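# Sorting a mixed pile of printed parts, cables and wrappers on one table

**Gwenaël Lecomte** – posted 2020-06-19

I share a long worktable with two other people at a small makerspace. We print brackets and trays for our own projects, and whatever comes off the printers ends up on the table along with snacks, packaging and cables. 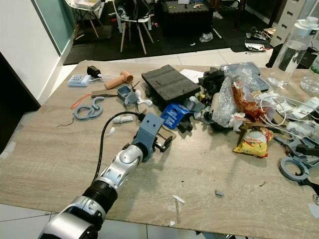

*The table before I touched anything. Foam block in the middle, the heap is behind it.*

I have tried to clear it twice. Both times I picked things up one by one, couldn't decide about half of them, and put them down again a little further to the left. The obvious trash is easy. What stops me is the small stuff: gray pieces that could be a finished part or something that broke off one, thin sticks, a plug adapter, little white bits. The cables at the right side are tangled together and have papers mixed in with them.

The things I would like to know:

- What order do you do this in? Trash first, or parts first?
- How do you decide whether a printed piece is scrap when the person who printed it isn't there?
- Is it worth buying one of those drawer cabinets? I was looking at the Plakden one, which is 199 where I live. There is also a cheaper set of open bins from Astby.
- Where should drinks go? There is a water bottle at the corner and I don't love having it on the same table as electronics, but there is no other surface within reach.

The table is a light wood-grain top and I would like to be able to see it again. The others are fine with me doing it as long as I don't throw out anything they need.

---

**Ionuț Buzatu**

I'd do it in passes and only look for one kind of thing on each pass. Picking items up in the order you find them is slow, as you already noticed.

**First pass, wrappers and bags.** Get a trash bag and take the candy and snack packaging, the crumpled plastic and the paper scraps. Shake every bag before it goes in. In your picture there are dark gray parts in the heap with the wrappers, and I once threw out a good hinge that had slid inside a chip bag. The blue package next to the foam I would leave until you've looked inside. Same with the yellow snack bag if it's still got something in it – close it with a clip and move it off the table.

**Second pass, paper.** Flat sheets go in one stack, face up. Don't read them now. The ones in with the cables can wait until the cables are out.

**Third pass, cables.** Pull the whole tangle to a clear spot or onto the floor. Find a connector end, follow it back with your fingers and work that cable loose before you start on another. Coil it with a hook-and-loop tie. If there's a module on the end of a cable, like the small white and blue one at the back of your table, keep the two together. I put mine in a zip bag with a slip of paper saying what it came out of. The plug adapter goes in with power supplies.

**Fourth pass, printed parts.** By this point you should have room. Put down a sheet of plain paper and write three headings on it:

1. Whole
2. Broken
3. Don't know

The double-ring piece, the tray with the square pocket and the white bracket look like things somebody meant to make, so they'd start under "Whole". Tiny fragments go under "Broken". Everything you hesitate over goes under "Don't know", and you don't spend more than a couple of seconds on it. Then take a photo of that group and send it to the other two. Give them a date. We use two weeks and it's enough.

Whatever hasn't been claimed by then goes in the scrap bucket.

On the cabinet: wait. You don't know yet how much you're keeping. I bought a 100-drawer unit from Böttcher before I had sorted anything, and most of the drawers are too small for a printed bracket. They're good for screws and not much else. Shoe boxes will do for the first month. If you still want something after that, open bins suit odd-shaped parts better than drawers do.

For drinks, get a stool or a small shelf and put it at the end of the table. The bottle in your photo has a cap, so I wouldn't worry much about that one. An open glass is what I'd move.

---

**benchrat516**

just sweep it all into a box and see what you miss. works for me

---

**Tilda R.**

I mostly agree with the long answer, but I do parts before cables. If you drag a tangle across the table with small pieces lying around, they end up on the floor. Lift the loose bits into a tray first, even unsorted.

Two other things.

Keep the foam block if it's clean. A thick one is handy for standing hand tools in. Cut slits with a long blade and push the handles or shafts in. Mine has been on the bench since September and hasn't fallen apart.

Thin wooden sticks are usually glue or paint stirrers in our shop. If the end is dark and hard, throw it out, they cost next to nothing. Single loose wires I put in a jar.

For labels I use the Zammont paper tape, the plain white kind, and write initials on each box. It peels off without leaving anything behind. With three people on one table, I'd give each person a box with their initials and leave one box with no name on it. Anything found lying around at the end of the day goes in the no-name box.

---

**Gwenaël Lecomte**

Thank you. I'm going to do the wrappers tonight, then loose parts into a tray, then the cables. I'll hold off on the cabinet and bring some shoe boxes from home. I have asked the others about the two weeks and one has said yes so far.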